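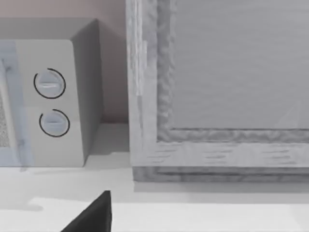 A countertop oven with two round knobs, one above the other.

How Archaeologists Find Out What People Cooked

People have been cooking for a very long time. Most of the meals are gone, but some of the ovens, hearths and pots are still in the ground. Archaeologists are people who study the past by looking at the things left behind. An old kitchen can tell them a lot.

What is a hearth?
A hearth is a place where a fire was made. Sometimes it is a ring of stones. Sometimes it is only a patch of soil that turned red or black from the heat. When diggers see soil like this, they slow down and use small tools such as trowels and brushes.

At a village site called Prarkimov, a team led by Anju Malhotra found 11 hearths. Most were inside houses. Two were outside, in a yard shared by several families. The team thinks people may have cooked outdoors in the warm months.

What is left of the food?
Soft food rots away. Bones, shells and burned seeds can last much longer. A seed that falls in the fire and turns to charcoal can keep its shape for thousands of years.

Seeds are hard to see in dirt, so archaeologists use water. They put a bucket of soil into a tank and stir it gently. The dirt sinks and the burned seeds float to the top, where they are caught in a very fine sieve. This is called flotation. One hearth at Prarkimov gave roughly 300 seeds. Nearly all of them were barley and lentils.

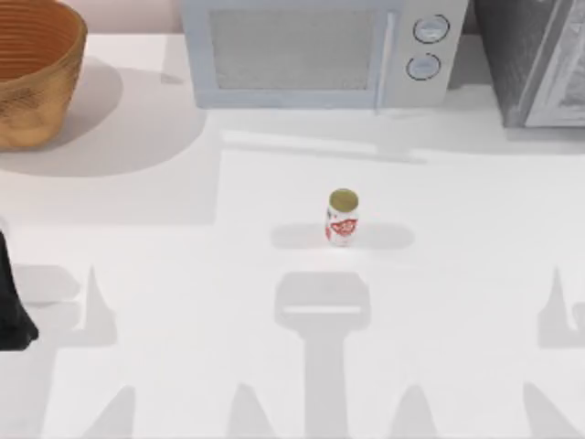

A basket, a microwave and a small can on a white counter.

What can pots tell us?
Clay pots break easily, but the pieces do not rot. A broken piece is called a sherd. Harish Gautam drew and labeled 200 sherds from the village. Some had soot on the outside, so he knew they came from pots that had been used over a fire.

Clay can also soak up fat from food. In a lab, scientists grind up a tiny bit of a sherd and test it. The test can show if the pot once held milk, meat or fish – even if the pot looks clean.

Why do they write everything down?
Digging a site changes it for good. Once a hearth has been dug out, it cannot be put back. That is why the team takes photos, makes drawings and gives every find a number before it is moved.

Words to know
Hearth: a place where a fire was made
Sherd: a broken piece of pottery
Flotation: using water to separate seeds from soil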